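Trarneck M2 — estação de arrumação de têxteis com dois dedos

Equipamento / Manipulação doméstica / Trarneck M2

Disponibilidade: por encomenda, entrega a partir de março
Preço: sob consulta (sim, nós sabemos)
Demonstrações: sala da Potville, com marcação

O Trarneck M2 é um braço de bancada com uma pinça de dois dedos e uma câmara no pulso, pensado para pegar em roupa. Roupa a sério, da que fica em cima do sofá desde quinta-feira. Quem já tentou ensinar uma máquina a agarrar uma camisola sabe que um parafuso é um objeto muito mais educado: tem sempre a mesma forma e não muda de ideias quando lhe tocam.

A Potville distribui o M2 em Portugal e dá formação a escolas, laboratórios e oficinas que queiram trabalhar com materiais moles. A página que está a ler tem as especificações mais abaixo, para quem só veio por elas. Antes disso vai o relato do dia aberto de domingo, 12 de julho, porque a ficha técnica foi escrita pelo fabricante e o dia aberto foi escrito por nós, que não temos tanto jeito para adjetivos.

O dia aberto

Abrimos as portas de manhã e a primeira pergunta foi se o robô passava a ferro. Não passa. A segunda foi se dobrava lençóis com elástico, e Graça Bettencourt, que conduzia a sessão, respondeu que quando isso acontecesse mudávamos o nome da empresa e deixávamos de atender o telefone.

O programa era modesto. O visitante escolhia uma peça, o operador levava a pinça até ela e a plateia dava conselhos contraditórios. Tirámos de propósito as bancadas pretas e os cubos de cores que toda a gente leva às feiras. Um cubo em cima de uma bancada preta corre sempre bem, e depois o cliente chega a casa.

Efren Galang ficou nos comandos durante a manhã. Trabalha com os dedos bem abertos na aproximação e fecha tarde, hábito que lhe vem de anos a lidar com redes de pesca e que recomendamos a todos os principiantes. O erro mais comum é fechar cedo, com a ponta ainda por cima do tecido, e levantar com grande solenidade um punhado de ar.
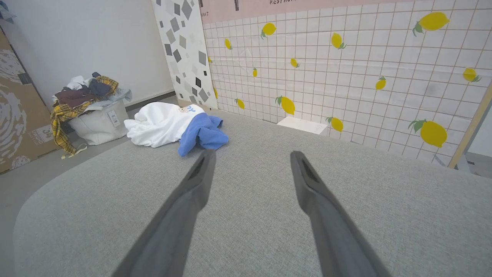

Com roupa clara sobre estofo cinzento claro, a câmara do pulso tem de se esforçar mais do que com uma peça de cor, e foi isso que mais interessou aos visitantes que vinham de laboratórios. Haris Karagiannis quis saber se valia a pena mudar a iluminação. Vale, dentro do razoável: luz difusa, sem focos apontados ao tecido, e paciência com os brancos. O M2 permite ajustar a exposição a partir do comando, numa página do menu que o fabricante escondeu com algum talento (Definições, Pulso, Imagem, Mais, e outra vez Imagem).

Perguntaram-nos também pelos estampados. Um fundo com muito padrão não incomoda o operador humano, que sabe perfeitamente que não vai tentar apanhar uma parede. Para quem treina modelos a conversa é outra, e aconselhamos a gravar sessões com fundos variados desde o princípio. Valbona Begović, que veio com dois colegas da Matić, tomou nota disto e de mais umas quantas coisas, e no fim tinha mais apontamentos do que nós.

À tarde deixámos o público experimentar. Houve quem tivesse mão leve e houve quem conduzisse o braço como se fosse um reboque em marcha-atrás. O travão de esforço funcionou como devia: quando os dedos encontram resistência a mais, o movimento para e o comando vibra. Gerd Lindemann, do fabricante, esteve presente e assistiu a tudo com a serenidade de um homem que traz dedos sobresselentes na mala. Foram precisos zero, o que o deixou, parece-nos, ligeiramente desapontado.

O que correu menos bem

Os bolsos. Um dedo que entra num bolso acha que está a agarrar uma camada e está a agarrar duas, e a peça vem toda torcida atrás. O remédio é aproximar de lado e olhar para a imagem do pulso antes de fechar.

Os fechos de correr também dão trabalho, sobretudo os metálicos, que escorregam na ponta do dedo. E as meias. Preferíamos não falar das meias.

Houve ainda uma pausa de nove minutos para reiniciar o comando, que perdeu a ligação à base. A causa era um cabo mal encaixado por um funcionário desta casa, cuja identidade protegemos por ser o autor destas linhas.

Especificações

Configuração: braço único de bancada, pinça paralela de dois dedos
Dedos: compridos, afilados, acabamento mate em cinzento-carvão, substituíveis sem desmontar o pulso
Câmara: uma, montada no pulso, com vista para as pontas
Comando: manual, com vibração de esforço; entrada para comando externo
Gravação: imagem do pulso e posição dos dedos, em simultâneo
Referência de encomenda: 2034
Garantia: 2 anos; dedos excluídos, como é costume e como é injusto

Incluído na caixa

Braço com base e placa de fixação
3 pares de dedos
Comando e cabo (encaixar até ao fim, por favor)
Manual em inglês e alemão, e um suplemento em português feito por nós, com menos diagramas e mais avisos

Não incluído

A mesa, a roupa e a disposição para a arrumar.

Para quem serve

Para laboratórios que estudam a manipulação de têxteis, cursos técnicos que querem sair do exercício da peça metálica e equipas que precisam de recolher dados em ambientes parecidos com uma casa. Uma lavandaria industrial deve procurar outra coisa; a Vasville tem equipamento próprio para esse ritmo, e damos o contacto sem fazer cara feia.

Não vendemos o M2 a particulares para uso doméstico. Já nos escreveram vários, alguns em tom comovente. Um operador treinado com o M2 arruma um monte de roupa mais devagar do que um adolescente contrariado, e custa bastante mais — embora, é justo dizê-lo, não bata com a porta.

Perguntas que recebemos depois da visita

É preciso saber programar?
Para conduzir à mão, não. Para usar a entrada externa, convém que alguém na equipa saiba, ou que tenha um primo.

A pinça estraga tecidos finos?
Com o esforço no mínimo, as malhas que experimentámos no dia aberto saíram como entraram. Para rendas e sedas, peça-nos um ensaio antes de comprar e traga uma peça de que não goste muito.

Posso alugar?
Sim, por períodos de 3 semanas, com entrega e instalação. A formação de operadores ocupa uma manhã e pode ser marcada à parte.

Posso levar a minha própria roupa à demonstração?
Pode, e agradecemos. Pedimos só que venha lavada.

Marcações

As demonstrações fazem-se em grupos pequenos, com Graça Bettencourt ou Efren Galang nos comandos. Indique no pedido se quer apenas assistir ou também conduzir, e que tipo de tecido lhe interessa. Quem ficou em lista de espera no dia aberto tem prioridade e já recebeu mensagem; se não recebeu, veja na pasta do lixo, onde a nossa correspondência costuma ser muito bem acolhida.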